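3.2 Das Bett als Ablagefläche

In den Interviews der ersten Erhebungsphase wurde das Bett zunächst nur als Schlafplatz genannt. Erst die Begehungen in der Wohnanlage Stillau zeigten, dass es in kleinen Wohneinheiten regelmäßig weitere Aufgaben übernimmt: Es dient als Esstisch, als Schreibunterlage und als Zwischenlager für Verpackungen. Von den 76 dokumentierten Zimmern verfügten 30 über keine freie Tischfläche. In dieser Teilgruppe war die Ansammlung von Verpackungsresten auf der Matratze besonders häufig. Die Kategorie »textile Ablage« wurde daraufhin in das Kodierschema aufgenommen und von zwei Personen unabhängig voneinander angewendet.

Abbildung 4 gibt eine typische Konstellation wieder. Auf dem gestreiften Laken liegen ein roter Instantnudelbecher mit teilweise abgezogenem Deckel, eine bedruckte Papiertüte, ein blauer Karton und ein zerknülltes Papiertuch; der weiße Abfallbehälter steht leer neben dem Bett.
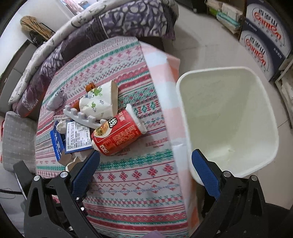 Hanne Hauksdóttir wandte gegen diese Lesart ein, dass die räumliche Nähe eines Behälters wenig über seine Nutzung aussage; wer auf dem Bett esse, sammle zuerst und entsorge später in einem Zug, und dieses Sammeln sei bereits Teil des Aufräumens. Der Einwand wurde in der Auswertung berücksichtigt. Verpackungsreste auf dem Bett werden daher im Folgenden als »Zwischenstand« kodiert, sofern ein Behälter in Reichweite vorhanden ist, und nur andernfalls als »Verbleib«.

Die Unterscheidung hat Folgen für die Gestaltungsempfehlungen. In 25 Zimmern der Teilgruppe lag ein Zwischenstand vor, hier erscheint ein zusätzlicher Behälter wenig zweckmäßig. Näher liegt eine schmale, abwischbare Ablage am Kopfende – wie sie Bisgaard für vergleichbare Grundrisse vorschlägt –, die das Laken von Speiseresten freihält. Für die übrigen Zimmer wird auf Abschnitt 4.1 verwiesen.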